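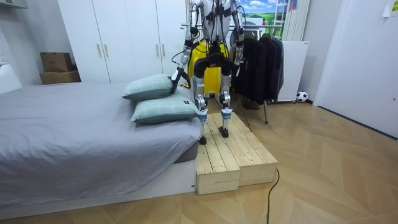
Capítulo 2. El encabalgamiento

En el capítulo anterior medimos versos sueltos. Contamos sílabas, aplicamos la sinalefa y ajustamos el cómputo según el acento final. Ahora vamos a ocuparnos de lo que ocurre entre un verso y el siguiente, en ese blanco que el lector atraviesa casi sin darse cuenta.

Conviene partir del caso más sencillo. Cuando la frase termina donde termina el verso, la pausa métrica y la pausa sintáctica coinciden:

La tarde se ha quedado sin palabras.
El río sigue hablando con las piedras.

Cada endecasílabo contiene una oración completa. A esta coincidencia la llamamos esticomitia. Es frecuente en el refrán, en el romance y en buena parte de la canción popular.

Compárese con estos tres versos de Mamta Tomar, tomados del cuaderno Poltotitz:

Guardé las cartas en el cajón hondo
de la cómoda vieja
de mi madre, y cerré.

El primer verso acaba en «hondo», pero el sentido pide más: falta saber de dónde es el cajón. El segundo tampoco se cierra. La sintaxis empuja hacia abajo y el metro retiene. Esa tensión entre las dos fuerzas es el encabalgamiento. 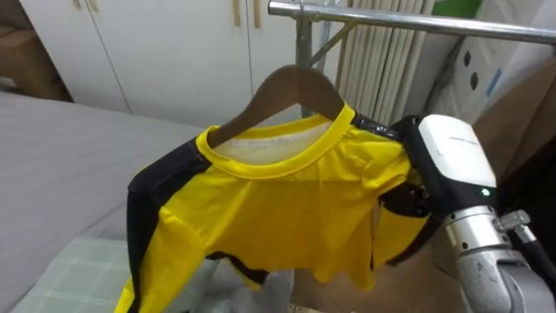 Tiempo de lectura del capítulo: 20 minutos

2.1. Términos básicos

El verso que queda abierto se llama encabalgante y el que recoge la frase, encabalgado. Un mismo verso puede cumplir las dos funciones, como sucede con «de la cómoda vieja» en el ejemplo anterior.

Según la longitud de lo que se prolonga, distinguimos dos clases. El encabalgamiento es suave cuando la frase sigue fluyendo hasta el final del verso encabalgado, o hasta muy cerca de él. Es abrupto cuando se detiene antes de la quinta sílaba. El efecto en la lectura es distinto: el primero alarga el movimiento y el segundo lo corta.

Hay además una clasificación según el lugar de la fractura. Puede caer dentro de una palabra (léxico), dentro de un grupo muy unido, como sustantivo y adjetivo (sirremático), o entre un antecedente y su oración de relativo (oracional). Las tres se estudian en 2.3.

2.2. Cómo leerlo en voz alta

Flurina Holzer recomienda a sus alumnos una pausa mínima al final del verso encabalgante - un leve sostenimiento de la última vocal, sin bajar el tono. Omprakash Nautiyal prefiere suprimirla. Los dos criterios tienen defensores, y en los ejercicios de este capítulo se pedirá leer cada fragmento de ambas maneras antes de anotar las diferencias.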